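Hi, and welcome to the Irnwood house words list. If you got here by looking for a door manufacturer, sorry, there is one with nearly the same name and they get my mail too.

# irnwood-words

I collect what people call the parts of their houses. Rooms, corners, cupboards, the strip of floor by the back door where the boots go, the drawer with the batteries in it. I started because my mother-in-law asked me to put something "in the glory hole" and I stood in her hallway holding a vacuum cleaner with no clue where to take it (under the stairs, it was under the stairs!). I went home and asked my own family what they called that space and got four different answers, and I've been writing them down ever since.

The list has 1191 entries at the moment. Each entry is one word or phrase, as one person said it or wrote it to me, with where they grew up and what they meant by it.

## What's in the folder

- `words.csv` is the main list. If you only want one thing, take this.
- `places.csv` has the towns and regions, spelled one way each. I fixed the spelling here and left it alone everywhere else.
- `letters/` holds the longer answers, typed up by me. Some are a line and some go on for pages about an aunt's pantry. I love these the most.
- `old/` is the first version from when I was using index cards. Don't use it for anything serious. I keep it because I'm sentimental and because a few of my notes point to card numbers.

## Columns in words.csv

| column | what it holds |
|---|---|
| `id` | a number, never reused, so there are gaps |
| `word` | the word as given, lower case unless it's a name |
| `meaning` | my short version of what they told me |
| `group` | one of the groups listed below |
| `place` | where the person grew up, matches `places.csv` |
| `decade` | decade of birth, blank if they didn't want to say |
| `how` | `spoken`, `letter` or `form` |
| `sure` | `y` or `n`, see further down |
| `note` | anything else |

The file is plain text with commas. Fields with a comma inside have double quotes around them. I wrestled with accented letters for most of February and I think they're all right now, but if a Czech word looks like soup please write to me.

## The groups

I used to have a huge number of groups and it was a mess. Emília Beneš went through the whole thing with me over several evenings and we boiled it down to these:

- `sitting` (living room, front room, den, parlor, the good room)
- `sleeping`
- `cooking` (pantry, larder, scullery and everything near a stove)
- `washing`
- `passing` (halls, landings, doorways, porches, stairs)
- `storing`
- `outside` (sheds, stoops, anything you need shoes for)
- `odd`

`odd` is where I put names that only one family uses. There are 43 of these and I will defend every one. A household in Stullell calls their spare room "Belgium." I asked why and the whole table started arguing, so the note field just says "unclear."

`passing` is the one that gives me the most trouble. People have a dozen names for a sofa and then go blank when you ask what they call the bit just inside a door. Some of them say "the entry," plenty say "the hall" even when there isn't one, and my favorite so far is "the step-in," from a man in Wotura whose house has no step. I've put those all under `passing` and let the meaning column do the work.
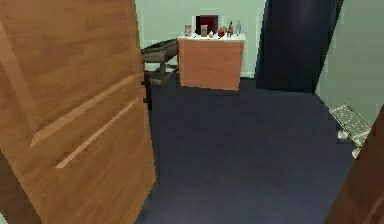
*Open door with a small carpeted room behind it.*

Then there's the door itself. I had no plans to collect door words, but people kept giving them to me anyway, so now they're in. "Ajar" gets used for anything from a crack to wide open, depending on who you ask. I have "on the latch" meaning locked and "on the latch" meaning not locked, sometimes from the same street, and I'd love to know how those families manage. Both meanings are in the list as separate entries. "Pulled to" is another good one. If you grew up saying it you can't see what's strange about it, and if you didn't it sounds like half a sentence.

## How I asked

Mostly I just asked! At dinners, in line at the post office, on a long bus ride to Andreadis that I'd do again tomorrow. For the written ones I used a form with 40 questions, all of the type "what do you call the place where you keep the brooms?" I tried hard not to put the answer in the question. The early forms weren't great at this. One of them asked "what do you call your pantry?" and, well, a lot of people called it a pantry.

Answers from that early form are marked `early form` in the note column. If you're counting how common "pantry" is, drop those rows first.

## About the `sure` column

`y` means I heard it or read it directly from the person who uses it. `n` means somebody told me what somebody else says ("my grandfather always called it the snug"). I kept the second kind because grandparents are hard to reach and they have the best words. Just don't mix the two without thinking about it.

## Known problems

- Too many people from my side of the country. I know a lot of them, that's all.
- Hardly anyone born after 1980, so nothing much on what kids call things now.
- "Lounge" shows up in both `sitting` and `odd`. The `odd` one is a bathroom. I'm leaving it.
- 3 rows have a place that isn't in `places.csv`, all from letters I can't read the postmark on.
- The `meaning` column is in my words and I do ramble. The shorter ones are Emília's edits.

## Using it

Go ahead and use it for school, for a talk, for naming the rooms in your own house. Please say where it came from and don't sell it. I took out people's last names before putting it up, and if you think you know who said something, kindly keep it to yourself.

## Sending me words

Email is best. Tell me the word, what it means, and where you grew up, and the decade if you feel like it. You don't need to check whether I already have it. Repeats are useful, they tell me a word is alive in more than one kitchen.

What I'm short on right now: words for the top of the stairs, words for the space behind a couch, and anything at all for the place where mail piles up.

Last changed 12 Aug 2003. Added the Wotura letters, fixed "vestibule" (I'd spelled it two ways, both wrong).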